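Tirkbridge Mirko

The Mirko is a bench-mounted, two-armed manipulator kit sold by Tirkbridge for teaching laboratories, small research groups and light automation trials. It is supplied as a pair of arms with grippers, a controller and a software licence. A single-arm version is listed in the same catalogue under the name Mirko Solo. The kit was designed by a small team led by Grigore Nistor and went on general sale on 07/01/2022, after a limited release to universities the previous August.

Configuration

The standard kit contains two identical arms, each with six powered joints and a two-fingered gripper. The arms can be bolted directly to a tabletop or fixed to a pair of aluminium rails, which are sold separately. The controller is a fanless unit that sits beneath the bench and connects to each arm by a single cable carrying both power and data. Tirkbridge also sells a set of replacement fingertips, a wrist camera bracket and a hard travel case.

A complete two-arm kit has a shipping mass of 41 kg with the travel case. Both arms run from a 48 V supply. The supply is included in all regions, but the mains lead is not, and buyers are asked to specify a plug type when ordering.

Control software

The arms are operated through Idovis, a control package developed alongside the hardware. Idovis offers three ways of producing a motion: direct joint commands, recorded hand guidance, and a scripting interface. In hand guidance the operator moves the arm through the task while the joint positions are logged at a fixed rate. The recording can then be played back at the original speed or slower. Playback faster than the original recording is disabled by default and must be enabled in the configuration file.

Both arms share a single clock, so a recording made on one can be synchronized with a recording made on the other. Collision checking between the arms is performed in software only. It relies on the mounting positions entered at setup, and an incorrect entry will not be detected by the controller - a point repeated several times in the manual.

Typical use

Most published exercises for the kit involve picking up, moving and placing light household or office items. The introductory course supplied with Idovis begins with a single rigid object and moves on to thin objects lying flat, then to containers that deform under pressure. Later units deal with handovers between the two arms.
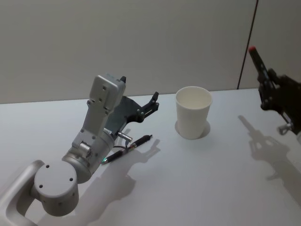 Can the grippers handle a paper cup without crushing it?
Grip force is set in Idovis, and the lowest setting is intended for thin-walled items of this sort. The setting applies to each arm separately and is lost when the controller is restarted unless it has been saved to a profile.

Pens are used in the course as the standard thin object. The difficulty lies in the approach, as the fingers must close near the table without loading the surface. Idovis includes a table-height routine for this purpose, in which the arm is lowered by hand until the fingertips touch and the height is stored. The routine should be repeated whenever fingertips are changed.

Plain, light-coloured work surfaces are recommended when a camera is used. Users who work under a single overhead lamp have reported that the shadows of the arms interfere with the object detection module, and the manual suggests two diffuse sources on opposite sides of the bench.

Service and support

Tirkbridge offers a service plan covering joint recalibration, cable replacement and software updates. Arms are returned by courier in the travel case. The company does not provide on-site repair, although local distributors may do so under their own terms. Gripper fingers and fingertips are treated as consumables and are excluded from the warranty.

By the end of the first production run, some 3,448 arms had been delivered, counting both two-arm kits and the Solo version.

Reception

Reviews have generally been favourable toward the build of the arms and the hand guidance mode. Criticism has centred on the scripting documentation, parts of which described functions removed before release, and on the lack of a physical emergency stop in the base kit. A stop button is available as an accessory and was added to the kit sold to schools.

Comparisons are often made with the Xie bench arm, which has a longer reach but is sold without grippers. Laboratories that own both tend to keep the Xie for work needing a larger area - the Mirko is favoured for paired tasks on a single table.

Related articles
Mirko Solo
Idovis (software)
Xie bench arm
Two-fingered gripper
Hand guidance
Tirkbridge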